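Apr 23, 2026
Notebook, Mesbridge bench
Open day at Cuvport, written up the same evening while I still remember it

Got back an hour ago and my feet hurt, but what a good day. We ran the two-arm unit on the floor mat from opening until they started stacking chairs, and I don't think there was a stretch longer than a few minutes without somebody standing over it. Kids mostly went straight for the hand. Adults asked what it costs (I pointed them at the Dilum people, who had the price sheets).

Setup notes for whoever does the next one. Floor instead of table was the right call! In March we had the mat up on a trestle and every time a visitor leaned on it we lost our reference. On carpet the mat stayed put all day, and people could stand or crouch on any side they liked. I only had to square it up again once, after lunch. The grid is also handy for talking: "watch it go over three squares" works on an eight-year-old and on a retired machinist equally well.

Left arm, parallel gripper: kept it on the bowl routine, down into the pink bowl, close on the orange piece, lift, put back. It's the dullest thing we have and it's what people filmed most. I had the speed down at 300 on the controller and would go lower next time, visitors like to see it slow down just before it closes. Shiny, lumpy objects are still harder than the plain blocks. The piece slid out twice in the morning and both times I got a sympathetic "ohhh" from the crowd, so no harm done.

Right arm, the hand: fingers open and up as the rest pose, then a wave on request. I'd planned to have both arms working on the bowl together but the handover script from Ardeleanu still throws its timeout (error 738, same as last week). Left it out. Must get that sorted, because every second person asked whether the two sides can pass things to each other, and I had to keep saying soon.

Cables: the loop over the left arm is long enough now. It did not snag. Leave it exactly as it is, please!

Best question of the day came from a girl who wanted to know whether it gets bored of the bowl. Second best was how it knows when to stop squeezing, and I ended up on my knees for ten minutes drawing force curves on the back of a flyer. Cuvport printed 2,000 of those, by the way, and we have a full box left over if anyone needs scrap paper.

To do:
- handover timeout, 738
- more objects in odd shapes, bright colors
- second power strip, 8 sockets if we can get it
- kneepads, I mean it
- ask Dilum if they want the mat for their own day

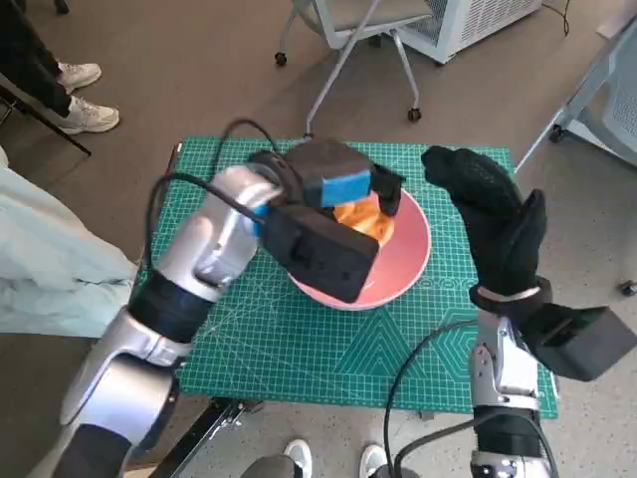 Left gripper at the bowl, right hand in its open pose, Cuvport floor.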